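Stornix Athletic Football Club
Minutes of the supporters' meeting held on Tuesday, March 17, 2020, in the clubhouse

1. Minutes of the last meeting
Agreed, with one change. The November minutes said the new drainage on the Vito Road end "works well". The meeting asked for "works well" to come out, as the goalmouth there has been under water for two home games.

2. Fixtures
All matches are off until further notice. The chair expects the season to restart within weeks. Several members doubted this and asked what the plan was if it did not. There is no plan at present.

3. Striker
The club has been offered a forward from Drada Town on loan. He was described as a proven scorer. A member asked where it had been proven, and was told he got 20 goals the season before last, in a lower division. His figures for this season were not to hand. The meeting did not oppose the loan but wants to see them before any fee is paid.

4. Joly Cup replay
The share of the gate came to £855. The club had budgeted for more, on what basis was not clear. It was asked that future cup income be left out of the budget until it is in the bank.

5. Season tickets
The board proposes an early price for next season. Members thought it odd to sell seats for a season with no start date. The board will come back with wording on refunds. It gave the same promise last year.

6. Any other business
The away shelter still leaks. A quote is awaited, as it was in November.

Next meeting to be arranged.
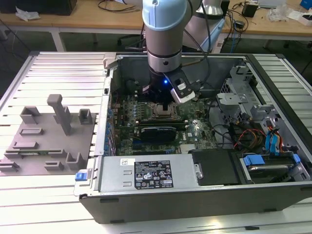
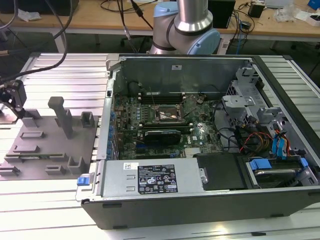
Motherboard and processor socket

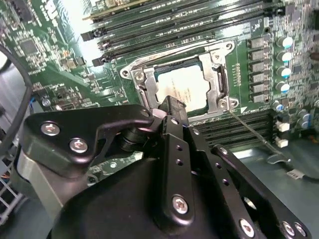
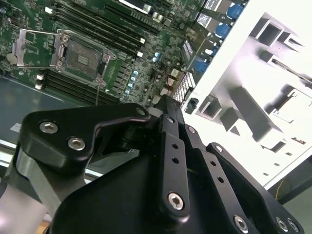 Will my ticket for the postponed home game still be valid?
Tickets already bought will be accepted on the new date, if there is one. The board has not yet decided what happens if the game is never played, so keep hold of your stub.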